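2022-10-25

Produce set, citrus, second pass. Bench 2, north side. Continues the apple and pear entries.

Purpose: decide which limes stay in the play-kitchen set for the Grerkton order and fix the color reference before the January run. Criteria as before: outline, skin texture, gloss, stem end.

Outline first. The old pattern was close to a sphere and was mistaken for an unripe mandarin by most of the people I showed it to. The Dal Bello pattern is longer, with a clear difference between the two ends. I prefer it. It also lies on its side without rolling far, which matters for the tray layout. Length variation across the batch is small enough to ignore.

Gloss is harder. Measured with the handheld meter at one spot per piece, away from the nub, and the readings scatter because the dimples throw the light around. I stopped after seven pieces. Visual comparison under the bench lamp is more useful. Coating 200 is too flat and makes the green look chalky. Coating 221 gives separate small highlights on the raised parts and keeps the color saturated. Light gray surface for all comparisons; the white one shifts the green toward yellow.

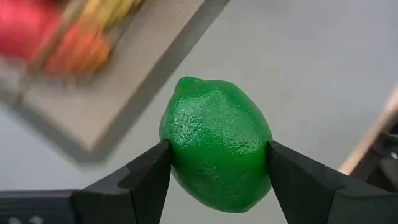
Loïc Carré disagrees on the gloss: a lime from the market is shiny only when it has been waxed, and in his view we are copying the wax and calling it fruit. He would go one step down from 221 and accept a duller green. Fumiko asked whether the buyers want a market lime or a tree lime. Grerkton's sheet says only "fresh."

My position is to keep 221 for now. The lemons already have it, and two finishes in one citrus tray will look like a mistake.

Stem end: keep the rounded nub. Manuela Lombardi suggested a separate brown button as on the oranges. Rejected, small part, and the glue step adds time. The nub comes out of the mold with the body and needs only a light trim at the parting line.

Skin texture: fine dimple, same as last entry. The coarse version reads as orange peel at any distance and should not be used on anything green.

Quantity for the January run is almost 650 pieces, to be confirmed by Annunziata. Endgate paint stock to be checked before then — the last can had settled badly and I do not trust the label date.

Open:
- one-step-down sample for Loïc, same pattern, same green
- compare lime and lemon side by side in the tray
- write the coating number on the mold card, currently blank
- return the mandarin-looking ones to Debora for the sorting bin

Next entry: grapes.

Last updated by A. Ferraro, coating numbers checked
Nuditholm workshop notebook | Contact: bench office | © Nuditholm | Back to top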